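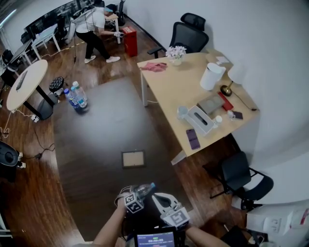 3.2 Integration with the payroll system

Time records produced by the Plinitz wearable tags were passed to the Drastetti payroll platform through a shared interface. Each gateway reported the tags within its range, and the platform turned these reports into start and end times for each shift. Offices were harder to cover than open work sites. In a furnished room, such as the one in Figure 1, with a rug on a wood floor and a power strip below a round table, a gateway can be placed near the existing outlet, but its range must then be tested from every corner. The study used 31 gateways and 122 tags at 3 sites.

Figure 1. Office room with wood floor.

Records were compared with the paper sheets kept by supervisors in February. Where the two differed, the supervisor's entry was kept and the tag record was marked for review. Most differences came from employees who left a tag at their desk during a break.

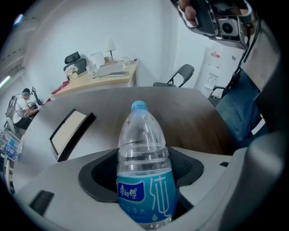 A second group of differences came from gateways with overlapping ranges, which assigned one employee to 2 locations at the same time. The Prirken filter was applied to these records before they were sent to payroll. It keeps the location with the stronger signal and discards the other.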